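Wool and Knitwear Care: Questions We Get a Lot

Do I really have to hand wash wool?

Less often than the label wants you to think. Plenty of labels say "hand wash only" because it protects the maker from complaints. If your machine has a true wool cycle that barely moves the drum, most sweaters will come through fine. If the "wool" setting on yours spins at 800, I wouldn't trust it with anything you like.

Are special wool detergents worth the money?

Mostly no. You want something mild, with no enzymes and no bleach. We tried Cilis next to a plain baby shampoo on two halves of the same old cardigan and could not tell them apart. Cilis smells nicer.

What about the freezer trick for moths?

It can work, but people do it badly. An hour next to the peas does nothing. Bag the sweater, squeeze the air out and leave it for two weeks. Cedar balls are another matter - I have yet to see one stop a hungry larva.

Which depilling gadget do you recommend?

None with much enthusiasm. Jae-in Ma on our repair desk uses a Juklow comb and likes it. I use a cheap razor and a light hand. Any of them will thin the fabric if you go over the same spot every week.

My sweater shrank. Can hair conditioner fix it?

A little. It relaxes the fibers enough to pull back maybe a size if you are lucky. If the stitches have matted together, it's felt now, and the videos that claim otherwise never seem to show the sweater being worn.

How often should I wash a sweater?

When it smells or has something on it. Nandini Rai, who wrote our first care guide in July, put down "after 15 wears" and we have been getting mail about it ever since. Air it overnight and decide in the morning.

Why do cuffs stretch out first?

They get pushed up, tugged down and grabbed all day. Steam will pull a ribbed cuff in for a while. It won't last in cotton or acrylic, whatever the package says. Rolling a long cuff is fine, but unroll it before you put the sweater away.

Is "anti-pill" yarn a real thing?

Some yarns do pill less. The phrase on a tag tells you very little about whether you have one. 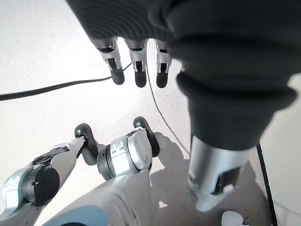
Dark gray knit with the cuff rolled into a thick fold.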